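Prosum Household Notes
2018-11-17

Cloths and racks: what to do with the blue towels

Several readers wrote in after the April item on dishcloths to ask about the bound-edge towels, the kind with a stitched border in a darker color and a loop or tab at one corner. They fold differently from a plain hemmed towel and they dry differently, so they get their own entry.

The binding is a separate strip sewn over the raw edge. It usually has a tighter weave than the body, and in most washes it shrinks at a different rate. After enough cycles the body pulls one way and the strip pulls another, and the towel stops being a true rectangle. One end comes out wider than the other. Kenneth Tagle measured his own set before and after a season of use and found that every towel had drifted out of square, the worst of them by the width of a thumb. Ironing brings back part of it. Pulling the towel to shape by hand while it is damp brings back more and takes less time.

Folding procedure, for a towel that is no longer square:

Lay it flat on a table with the wide end toward you. Smooth from the center outward with the side of the hand. Do not pull on the binding.

Turn any corner tab inward so that it lies inside the first fold. A tab left outside catches on the next towel in the stack.

Fold the wide end up to the narrow end. The lower corners will overhang on both sides. Leave them.

Fold each side in by one third. The overhang disappears into the fold, and the result has straight sides even though the towel does not.

Fold once more if the shelf is shallow.

A patterned tablecloth with a printed grid is useful for this. The lines give a reference for the sides and show at once when a fold has gone off at an angle. A check with narrow lines works better than one with broad bands.

Racks. The open wire type holds one or two small towels and very little else. The wire should be smooth at the bends, and the feet should be plastic or rubber so that they do not mark the cloth underneath. Bare wire feet leave rust spots on cotton, and we have not found a treatment that removes them without taking some of the color too. Girell lists a folding rack at 367 grams and Clomberg a fixed one at 600. The heavier one stays put when a wet towel is hung on one side. The lighter one tips unless the load is centered. For a towel with a corner tab, hang it by the fold and leave the tab alone. Hanging by the tab puts the full wet weight on a few stitches, and those are the first to go.

Drying time depends mostly on how many layers touch each other. In Tagle's test, a towel hung over a single bar with the halves touching took 138 minutes longer than the same towel spread over two bars. Both were in the same room with the window closed.

Table clearance. Snack bags, drink bottles, boxes and toys tend to collect wherever there is a flat surface, and folding goes badly when the towel has to be worked around them. Move them to the back of the table before starting and keep the front half free. Bottles should be capped. A stand-up box can go at a rear corner with its long side facing forward, where it takes up little depth, and a soft toy can sit in front of it. The empty rack goes at the back as well, within reach but out of the way of the elbows.

Storage. Stack bound towels with the final fold facing out and alternate the direction of every other one. The binding adds thickness along the edges, and a stack that all runs the same way will lean.

Replacement tabs are still sold by Ong in navy and white, item 2868. The navy is close enough to most dark bindings. Sew through the binding and the body together, four passes at least, and trim the tail on the back side.
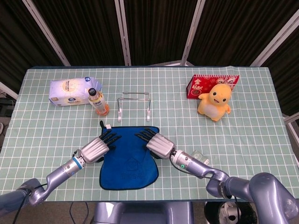

The next item covers bath mats with rubber backing, including which ones can go over a rack and which have to be dried flat. Readers with mats that have started to crack are asked to send the wash temperature and the age of the mat.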